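Ticket: Kiln 5 reading wrong / pale bricks on the bottom rows
Site: Skutville works
Supplier: Prova
Opened: June 17, 2023
Status: Closed (see last entry)

Entry one

Right, I'm opening this properly now as I've been moaning about it at shift change for long enough. Kiln 5 has been giving us pale, soft bricks on the bottom rows. The top of the stack is lovely, good deep red and a nice ring when you knock two together. The bottom ones thud. You can scratch them with a nail, and a customer will do exactly that.

The Prova panel says everything is fine. It holds where we set it, the little green light is on, and the log shows a lovely flat line through the whole soak. So either the bricks are lying or the panel is, and I know which one I'd put money on!

Last load was 600 bricks as a short test, same clay as kiln 4, dried in the same shed. Kiln 4 came out fine. Out of ours I put 100 on the reject pallet, nearly all of them from the bottom two rows at the door end.

Tried so far: switched the panel off and on (had to be done), checked the door seal with a strip of paper all the way round, swept the flue. Paper gripped nicely everywhere apart from the bottom left corner, where it slid out a bit too easily for my liking. Packed that corner with fresh rope seal and fired again. Slightly better, still pale.

Entry two

Swapped the lower probe for the spare from the stores. Same flat line. Swapped it back, same again. I then unplugged the lower probe altogether, fully expecting an alarm, and the panel carried on showing me a perfectly happy temperature. That's when I rang Ng, who supply our cable and connectors, and they suggested the lower channel might not be reading its own probe at all. They said to ask Prova how the channels were set up after the May service.

Sent all that over to Prova with the log file and the settings page copied out by hand (the print button does nothing, but that's another ticket).

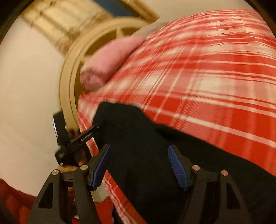 Prova support came back before dinner to say that the lower channel was set to copy the upper one, that this is a setting meant for kilns with a single probe, and could I please look under Inputs, second page, for a line called Mirror and tell them whether it said yes or no.

It said yes. Of course it did! So for weeks we've been looking at the top of the kiln twice and calling it the top and the bottom. I've set it to no, saved it, and written the change in the book with my initials next to it.

First thing the panel did after that was show the bottom 27 degrees behind the top on an empty warm-up. I was quite pleased to see it, in a daft way — at least it's a real number.

Entry three

Asked Prova whether I should lengthen the soak or turn up the lower burners. They said leave the burners alone for now and hold the soak until the bottom probe catches up, then start counting from there. There's a tick box for it, "wait for slowest", same page as Mirror. I'd never noticed it. The manual we've got is for the older panel, and the works at Parnville has the same wrong one (I rang and asked).

Fired another test load overnight with the box ticked. It took longer and used more coal, which I'll be hearing about from the office, but the bottom rows came out properly red. A couple by the door are still a shade lighter than I'd like. They ring though, and the nail just skids off them.

Entry four

Door corner again. Had the rope seal out and the brick behind it is chipped back, so the rope has nothing to sit against. I've patched it with fire cement and it needs leaving to go off before anyone lights up. Please don't let the night shift start kiln 5 early — there's a tag on the door and I'd like it to still be there in the morning.

Entry five

Full load out. Bottom rows match the top, door end included. Closing this one. Prova are sending the right manual, two copies, one for us and one for Parnville. The print button is going on a new ticket, and so is the squeaky trolley wheel before anybody asks.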